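From: Iveta Paulík
To: drirkorix-users
Date: 13 February 2018
Subject: Re: [drirkorix-users] Guarded descent and stale surface estimates

Dear list members,

Thank you to the Varnstead group for the detailed report. I am replying on behalf of the Udirix software team. The relevant part of the earlier message is kept for reference.

> We are using the Drirkorix planner, December release, for approach moves
> into open computer cases. The approach itself is repeatable. In the guarded
> descent that follows, the controller sometimes halts with "contact margin
> violated" well before the fingers reach the target height. The force signal
> is flat at that moment. We see this in about 50 of 1000 logged descents,
> nearly all of them close to a drive cage or a tall connector.
>
> Two questions. Is the margin computed from the force signal or from the
> scene model? And is it acceptable to set margin_check to false until a
> correction is available?

On the first question: the margin is computed from the scene model. The force signal is used only after the planner has handed over to the compliant controller, and the message you quote is raised before that handover. A flat force signal is therefore the expected reading.

We have reproduced the fault on the Kolář test cell. The surface estimator combines depth readings over a sliding window, and readings from bare metal edges are given the same weight as readings from the board. When the arm turns its wrist late in the approach, a cage wall can be smeared into the free space next to it. The planner then finds an obstacle that does not exist and stops the descent. The window is 75 readings long by default, so the false surface may persist well after the wrist has come to rest.

On the second question: we ask all sites not to disable margin_check. The same check protects against side panels and cable bundles that have moved between the scan and the descent, and there is no second safeguard at that stage. The following settings may be used in the meantime:

surface.window = 8
surface.reset_on_wrist_stop = true
descent.margin_source = model

The shorter window makes the estimate noisier. Sites that rely on the estimator for fine alignment should keep the default length and apply only the second setting, which clears the window once the wrist is still. Please restart the planner after either change, as these values are read only at startup.

The arrangement on our cell is as follows. 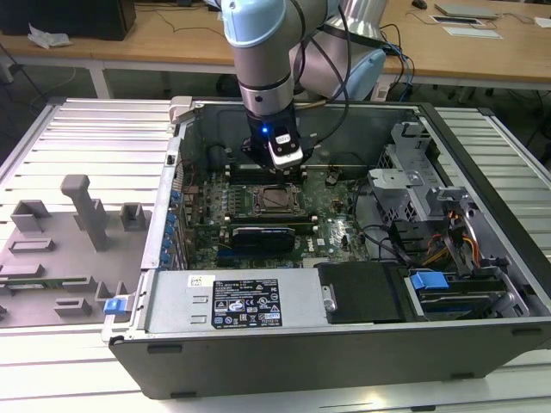
Gripper over the memory slots, with the drive cage to the right of the board.

A corrected estimator, with separate weights for edge readings, is under review. It changes the format of the saved scene files, and a conversion script will be supplied with it. Sites that replay old logs as part of their acceptance tests should plan to convert them before upgrading.

We would be grateful for logs from other sites that have met this message, in particular where no metal cage is near the target. Please include the planner configuration and the scene file saved at the time of the halt. Logs without the scene file cannot be replayed.

Yours sincerely,

Iveta Paulík
Udirix, Planning and Control Software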